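Aula 2 – Publicação em revistas literárias: submissão, aceitação e direitos

Por submissão simultânea entende-se o envio do mesmo texto a mais de uma revista. A prática é admitida pela maioria dos periódicos, com obrigação de retirada imediata em caso de aceitação por outro. A Brevley não a admite; a Jostell admite-a para poesia – não para ensaio.

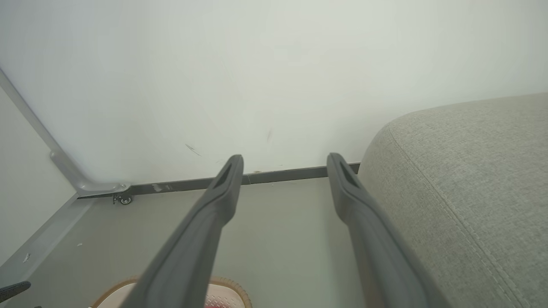
A retirada faz-se por escrito, com indicação do título e da data de envio. Num conjunto de poemas, retira-se apenas o poema aceito; os restantes continuam em leitura.

Direitos de primeira publicação: a revista adquire o direito de publicar o texto inédito uma única vez. Após a publicação, os direitos revertem para o autor, em regra com cláusula de crédito. Verificar o prazo de exclusividade – 12 meses no contrato-modelo da Nencombe.

Nota biográfica: terceira pessoa, máximo de 82 palavras. Textos aceitos e ainda não publicados citam-se como "no prelo".

Leitura obrigatória: Iyer, J., "O ensaio breve e os seus editores", capítulo 2.

Exercício: redigir carta de apresentação para um ensaio inédito. Entrega em fevereiro.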